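I've been arguing with people about timestamps for most of January, so I may as well do it in public.

My position is simple. If you're training a manipulation policy from hand-held gripper recordings and the thing behaves badly, look at your clocks before you touch the model. I know this is boring! I know a new action head is more fun than a plot of camera time against gripper width. But I've now sat through three rounds of "maybe we need a bigger encoder" on the Parthorpe drawer task, and every time the answer was sitting in the logging code.

Our recorder (we call it Undwood, don't ask) takes video at 60 frames a second and writes the gripper width on a separate thread. For ages those two streams drifted apart by 8 frames over a long recording. Doesn't sound like much, does it? Go close your hand on a drawer handle and think about where your wrist was 8 frames earlier. The policy learned exactly what we showed it, and what we showed it was a hand that shuts a little too late.

The other half of my grumble is pose tracking. Everybody wants to record in real rooms now, and I'm all for it, but real rooms are hard on a tracker in ways a lab bench never is.
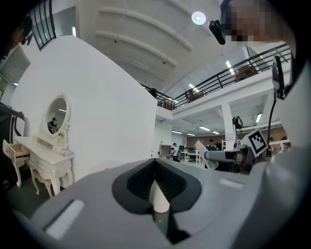

## Mirrors, blank walls and me

Take a white vanity with a drawer open and an oval mirror on top, next to a tall white curved wall. I love it as a place to collect data and I'd hate to be the feature matcher. A big smooth wall gives you next to nothing to hold on to. The mirror is worse, as it hands you lovely crisp corners that belong to a room that isn't there, and they move the wrong way when you do.

The usual reply is that outlier rejection handles all that. Sure, mostly! My beef is with "mostly" when nothing in the tooling tells you which takes fell on the wrong side of it. Retberg, the filter we run after tracking, used to pass any take that had a pose for every frame. Having a pose and having a good pose are very different things, and I'd happily trade 30 takes with confident nonsense in them for 16 that I trust.

So we changed the check. It now compares the tracked motion with the gyro over short windows, and if they disagree the take gets flagged and a person looks at it. It's slow, it's dull, and I've lost whole afternoons to it. I still think it was the best change we made all winter, well ahead of anything we did to the network.

## What I'd like to see

More papers with a page on sync, please. Hordiienko, the little plotting tool I keep pushing on people, draws both streams on one axis and that's pretty much all it does. You don't need mine. Write your own in an evening, run it on your oldest recordings first, and then come tell me the encoder was too small.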